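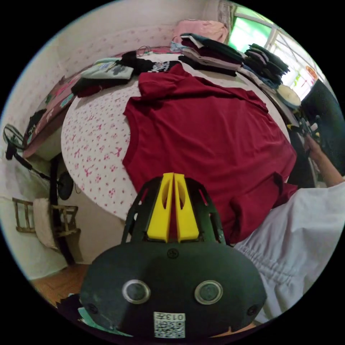 Flat Work: Folding Shirts Without a Laundry Room

Most homes in Trunville were built without a laundry room, and the folding gets done wherever there is a clear surface. Often it is the dining table. A round one is workable for short-sleeved shirts, provided the garment is turned so that the body lies across the widest part of the top.

A cloth on the table helps. Cotton grips cotton, and a shirt spread on a printed tablecloth slides less than it does on bare varnish. The drawback is overhang — a sleeve that drops past the edge pulls the side seam out of line, and the fold comes out skewed.

Hubert Kaufmann, who ran the pressing floor at Baluyot in Canville for 12 years, starts at the neckline. Ribbed collars recover slowly once creased, so he smooths the rib first, then opens each sleeve from the armhole outward. Only then does he bring the sides in. His finished width is 30 cm, which suits a standard shelf.

Stack height matters more than fold style. Jersey compresses unevenly, and thick prints add bulk on one side only. A tall pile begins to lean. Kaufmann stops at 15 shirts and alternates the direction of the folded edge — left, then right — as he builds.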